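Jarnaston Robotics Club
Shelf Challenge: pre-run safety checklist, with comments
Revised in April by the session lead. Replaces the version with the tea stain.

To be worked through before the arm power goes on. Mark each line OK, FIX or N/A. "Probably" is not a category, although it was used 3 times last term.

1. Emergency stop
Pressed, released, pressed again by a second person. OK.
Comment: The second person has to be in the building. A thumbs-up over the phone does not count.

2. Speed limit loaded
OK. Practice profile, not the competition one.
Comment: Team Norneck call the practice profile "geological". Team Norneck may have the faster one back when they have written up their last collision.

3. Gripper fingers and soft items
Check that the fingers are seated and clean, and that nothing they hold has a loop, drawstring or long label that could wind round a joint.

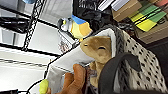 Item 3. Plush in its white pouch, finger on the fabric. Bird and tag just beyond.

Comment: OK for plush and pouch. Tags on toys are to be tucked in or snipped off before scoring runs. Grip force stays at the soft setting for anything with a face.

4. Wrist camera
Lens wiped, picture live on the laptop. OK.
Comment: Wiped with the cloth, please. Sleeves leave a smear that the Worku software takes for an object and then tries to pick up.

5. Top shelf and basket
Basket sits flat on the wires, with its handles where the planner can find them. Both grippers start clear of the shelf.
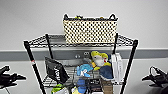

Item 5. Basket on the top shelf, grippers to either side.

Comment: Basket OK. The dark panel leaning on the shelf below is marked FIX: lay it flat or take it off. It is at an angle that invites a nudge. Soft toys in the wire bin are fine as they are and will bounce.

6. Cables
Nothing trailing where an arm can hook it or a foot can find it. FIX.
Comment: Bundle on the shelf to be moved or tied back. There are 100 cable ties in the Jindance kit box, or there were until somebody made a bracelet.

7. Floor, castors and the way out
Castors locked. Doorway clear. Chairs, bags and boxes outside the working area before anybody says "ready".
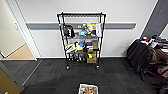 8. Comments on item 7
Doorway: OK, and it stays open during runs.
Chair by the desk: FIX. Push it right in, and take the bag strap off the back.
White tray on the carpet: FIX. Lift it on to a desk. A tray at ankle height is a trap for whoever is walking backwards with a laptop, and there is always one.
Castors: test by leaning on the unit, gently. Looking at them hard has been tried.

9. Battery
Charged, strapped in, no swelling, no smell. OK.
Comment: If in doubt about the smell, it goes outside and so do you.

10. Logbook
Run count written up. We are past 3,000 logged picks, of which a fair number were picks of the intended object.

Lines marked FIX are to be cleared and initialled before power on. Sheet goes back in the blue folder when you have finished.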